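About Dornska

Dornska is a small company with one question: can a machine do the simple chores of a home or a shop yet? Our answer in most cases is still "partly". We try to be exact about which part.

The company was started by Areti Balaskas and Covadonga Urquijo, who both worked before in clothing stores. Today we are six people. We choose chores that a new shop assistant learns in one morning: to fold, to hang, to put a thing back on its stand. We do each chore first by hand with a gripper tool, and only later we let the arm try it alone.

Soft goods and thin wire, on a pale wooden table:
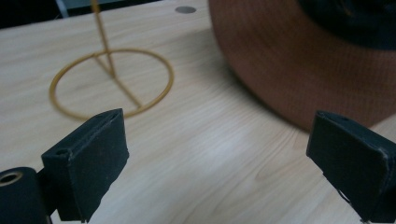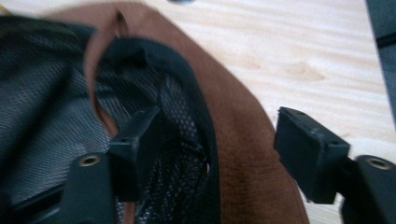 A box is easy for two fingers. Cloth and mesh change their shape when you press them, and a light stand can move from a small touch. In October our arm, which we call Grimby, finished four of nine shop chores without help. Folding a towel is now good. Small accessories are slow, and for buttons we have no answer yet.

Montserrat Aguirre keeps our list of chores, with the failures written in full — also the embarrassing ones. Shops and families may ask for it at no cost. We do not sell a home robot, and we will not promise you a date for one. If you have a chore that you would like to see tried, please write to Araceli Valcárcel at our office.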